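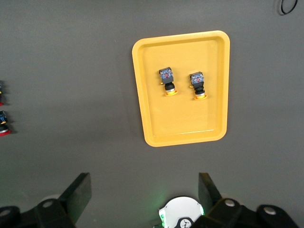 News > Press Releases > Automation

About Publications Working Groups Training Contact

Clumcombe Publishes Brakent Practice for Robot Handling of Small Electrical Parts

LOLTIRVILLE, 4th June – Clumcombe today published the first edition of the Brakent Practice, a set of rules for shops that use robot arms to pick, place and sort small electrical parts. The document covers push-button switches, indicator lamps, terminal blocks and similar panel components. It is 29 pages long and can be downloaded free of charge.

The Brakent Practice is a voluntary document. It sits alongside the safety standards and workplace laws that already apply to robot cells and does not replace any of them. Its subject is the daily running of the cell: how parts are presented, how the gripper is checked, what the wrist camera must be able to see, who may change a program and what has to be written down afterward.

Work on the text began after members of Clumcombe asked for common rules they could put into purchase contracts. Until now each shop has written its own, and suppliers that serve several shops have had to follow several different sets of instructions for the same job.

"Our members buy the same switches and put them in the same panels," said Ya-wen Choi, technical manager at Clumcombe. "They had very different ideas about what a robot should be allowed to do with a part it has dropped. We wanted one answer on paper that people could work to."

A draft was opened for public comment last November. Clumcombe received 193 comments, and a written reply to each one is available on request. The largest share concerned dropped parts and the marking of trays. Both sections were rewritten before publication.

What the Practice requires

Trays and work surfaces. Trays must contrast in color with the work surface and with the main body of the part being handled. The work surface must have a matte finish. Glossy trays are allowed if the shop can show that reflections from the rim do not affect part detection under normal lighting. Cracked trays must be taken out of use at the end of the shift in which the damage is found.

Part spacing. Parts standing upright in a tray must be far enough apart for both gripper fingers to close on one part without touching its neighbor. The required gap depends on the fingers, so the Practice gives a method for working it out and does not set a fixed distance. Shops that use more than one finger design must work it out for each.

Parts outside the tray. Parts waiting on the surface must be treated as unsorted until the robot or an operator has placed them in a tray. A part lying on its side may be picked by the robot only if the program includes a step for that position. A part that falls from the gripper must be treated as suspect. It goes to a separate container and is inspected by a person before it returns to the line.

Gripping points. Switches must be gripped on the body or the mounting collar. Fingers must not close on a translucent housing or on any tab, lever or latch unless the part maker has agreed to it in writing. Several commenters asked for an exception for contact blocks with metal frames. This was accepted and appears in Section 4.

Gripper checks. Fingers, brackets and visible fasteners must be looked over at the start of each shift. If a fastener has moved from its marked position, the cell stays stopped until the fastener has been tightened and a test pick completed. Replacement fingers must match the drawing held for the cell. Fingers made or altered on site are permitted, provided the drawing is updated first.

Wrist cameras. Where a camera is mounted at the wrist, it must have both fingertips and the target tray in view when the arm is at its approach position. A reference picture from that position must be kept with the cell records and compared with a new one after any collision, after any change of finger and at least once a week.

Cables and loose items. Nothing may be left on the work surface that is not named on the cell layout sheet. Cables that must cross the surface have to be shown on the sheet and held down outside the picking area. During the trial period this was the rule that shops reported breaking most often.

Status lights. The meaning of every light on the arm and wrist must be posted at the cell in words the operators use. Clumcombe looked at requiring one color scheme for all makes of robot and decided against it for this edition. Arms already in service have different light arrangements, and changing them would mean work on the arm itself.

Changes to programs. Any change to a pick position, grip force or speed must be entered in the cell log with the name of the person who made it. After the change, the robot must complete 10 picks in a row at reduced speed with an operator present before it goes back to normal running. A failed pick restarts the count.

Trial use

Shek, a control panel builder in Loltirville, used the draft in its switch preparation area over the winter. Operators there set up push-button switches in trays for the assembly benches, with the robot arm doing the pick and place work.

The company changed its tray color and rewrote its layout sheet as a result of the trial. It also asked for the weekly reference picture to be added to the Practice. The draft had called for a picture only after a collision, and Shek had found that small shifts in the camera mount could build up with no collision recorded.

Shek did not adopt every part of the draft. It considered the original log form too long for a busy shift, and its operators had started filling it in at the end of the day from memory. The form in the published edition fits on one side of a sheet and leaves out the fields for room temperature and tray serial number.

"A log filled in from memory is a poor record," said Choi. "We cut the form down to what people will write while they are still standing at the cell. If a shop wants to record more than that, it can."

Using the Practice in contracts

Buyers may refer to the Brakent Practice by name and edition in a purchase order or service agreement. Annex A contains wording for this. Clumcombe recommends that buyers state which sections apply, as the camera section has no use in cells without a wrist camera.

There is no certification scheme and no mark. Companies may state that they follow the Practice if they have completed the self-check in Annex B and can show the result to a customer who asks for it. The customer must be given a copy within 10 working days of the request. Clumcombe will not inspect sites or settle disputes between buyers and suppliers.

Existing cells can be brought in line one section at a time. The Practice suggests starting with the layout sheet and the gripper check, neither of which needs new equipment in most shops.

What is not covered

The first edition does not deal with parts that are energized during handling, with mobile robots or with the handling of bare circuit boards. It also leaves out bin picking, where parts lie in a heap. A separate working group has been formed for bin picking and is looking for members with production experience. Travel costs are not paid, and meetings can be joined remotely.

Comments on the first edition may be sent at any time using the form on the last page. They will be held for the next revision unless they point to a safety problem, in which case a correction sheet will be issued and sent to everyone who has registered a copy. Registration is optional.

Training

Clumcombe will run a one-day course on the Practice for cell operators and line leaders. The morning covers tray setup and gripper checks, and the afternoon is spent on the log, the reference picture and the self-check. Course dates will be posted on the Training page.

About Clumcombe

Clumcombe is a membership body for companies that build, wire and service control panels. It publishes practice documents and runs short courses from its office in Loltirville.

Press contact

Ya-wen Choi, Technical Manager, Clumcombe, Loltirville

Shares 29 Comments 0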